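Why I stopped counting my health coins

I have 832 health coins sitting in an app and I couldn't tell you what they're for. I earned them by walking, mostly, and by letting a wristband called Zirton watch me sleep. Each morning at 7 it buzzes and tells me I got two more. Great! Two more of what, though?

I signed up back in November, when every wellness project with a token seemed to be promising the same thing – wear this, share your data, get paid. And I liked the idea (I still do, sort of). Insurance companies and ad people have been making money off my habits for years, so why shouldn't I get a cut?
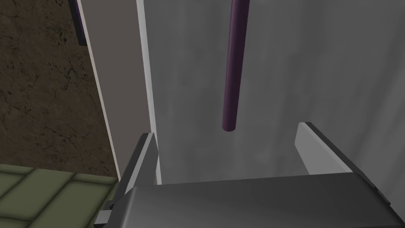 A simulated gripper reaching toward a thin purple rod.

My trouble is with the shop. Divia, the marketplace where you spend the coins, had 94 items last time I scrolled through it, and most of them were discounts on supplements I'd never buy at full price. There was a yoga mat I kinda wanted, but it cost more coins than I'd make in a year of very good behavior. You can swap coins for real money in theory, but the fees eat most of it and the price moves around like crazy. I checked before breakfast one day, checked again after lunch, and I'd "lost" a sandwich.

So what am I giving up for that? Heart rate, sleep, where I walk, when I skip the gym. I read the privacy page twice and I still don't know who sees it. It says "partners" a lot.
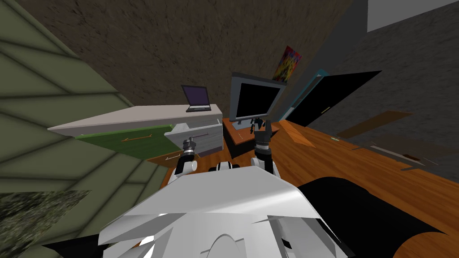
A friend of mine uses a different one, Adeleke, and she swears it's better because the records stay in her own wallet and she has to approve each request. That sounds right to me. She gets fewer coins, and she doesn't care, and I think she's got the better deal. If a company wants my resting pulse, it can ask me, tell me what it's for, and name a price in dollars – I'll say yes more often than you'd think.

Until then the band is going in a drawer. I'll keep walking, because I like the loop by the river and the dog insists on it.

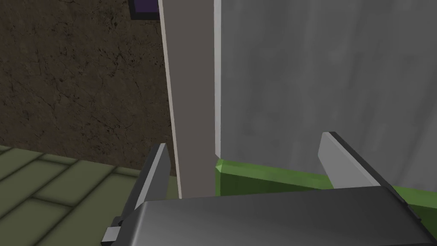 What I'd want from the next one

Plain prices, for a start. A list of who bought what, in words I can read on my phone. And a delete button that deletes everything, including whatever went out to those partners. I hear Noldale is working on something like that, and if they pull it off I'll sign up the same day, coins or no coins.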